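Chapter 7
Turns, Tiles and Trouble: How Tactical Games Make Us Think

In this chapter you will:
- learn what separates a tactical game from other strategy games
- see how a map, a turn order and a short list of actions work together
- read a battle from a student game and look for the choices hidden in it
- start the paper prototype you will finish in Chapter 8

Opening story: The Bridge at Allusbridge

Skye Sutherland had been stuck on the same battle for a week. She wasn't playing it. She was building it, for her final project, a small tactical game called Kornik, and every person who tested it did exactly the same thing. They lined up their soldiers behind the bridge at Allusbridge, waited for the enemy to walk across, and won. It worked every time, and it was terribly dull!

So she tried the obvious fixes. She made the enemies stronger. Players still waited, only longer. She added archers, and players parked their own people one square farther back. Then, late one evening in June, she made a change so small that she nearly didn't bother to test it: the river rose. Every 2 turns, one row of tiles along the bank went under water, and anyone standing there had to move.

The next player lost in six turns and asked right away to go again.

What I love about this story is that Sutherland didn't add a single new rule for fighting. Swords did the same damage as before. The healer, Josier, still had her one spell. What changed was that standing still now cost something, and once standing still costs something, every other choice on the map wakes up. Should Josier go across with the front line, where she can be reached? Should Alcaraz, the slow one in heavy armor, start walking now so that he gets there at all? Those are tactical questions, and a whole battle's worth of them came out of one row of wet squares.

7.1 What makes a game tactical?

People use "strategy" and "tactics" as if they were the same word, and in everyday talk that's fine. In game design it helps to pull them apart. Strategy is the long plan: which towns to defend, what to spend money on, whom to train. Tactics are what you do with the pieces you have, in the place you are, on this turn.

A tactical game usually gives you a small group of characters and asks you to care where each one stands. Position is the heart of it. A knight in a doorway can hold off a crowd, and the same knight in an open field is in deep trouble. When you play one of these games, try covering the numbers with your hand and looking only at where everyone is. You can often tell who is winning.

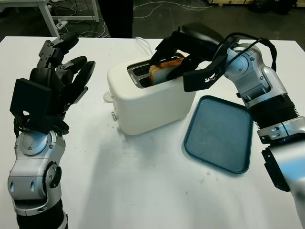
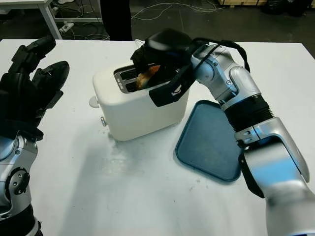
Figures 7.1 and 7.2. A robotic arm and a white tabletop, seen from above.

7.2 Turn order

Once you have a map, you need to decide who goes when. There are two common answers.

In side-by-side turns, one player moves the whole team, then the other does. This is easy to learn and lets you plan lovely combinations, with one character opening a gap and the next one running through it. The danger is that whoever goes first can do enormous damage before the other side has moved at all.

In speed order, every character has a place in one shared line, quick ones near the front. Kornik works this way. Josier has a speed of 48, which puts her ahead of nearly everybody, and that makes her tempting to use too early. Good players learn to let her hang back on the first turn and save her spell.

Try it: Play one round of checkers by the normal rules. Then play again, but number your pieces and move them in that order, skipping any that can't move. Write down one plan that stopped working and one new plan that appeared.

7.3 Counting the cost

Numbers matter too, of course. In the first version of Kornik, Alcaraz had 500 health points, and testers used him as a wall. Sutherland cut him to 435. That sounds like nothing, but one extra hit from the enemy captain could now finish him, and suddenly people were checking where the captain stood before they sent him out.

Keep that in mind as you read the next section, where we'll work through damage tables. Get your graph paper ready, plus a pencil with a decent eraser. You'll be changing things a lot.

Key terms: tactics, strategy, tile, turn order, speed order, prototype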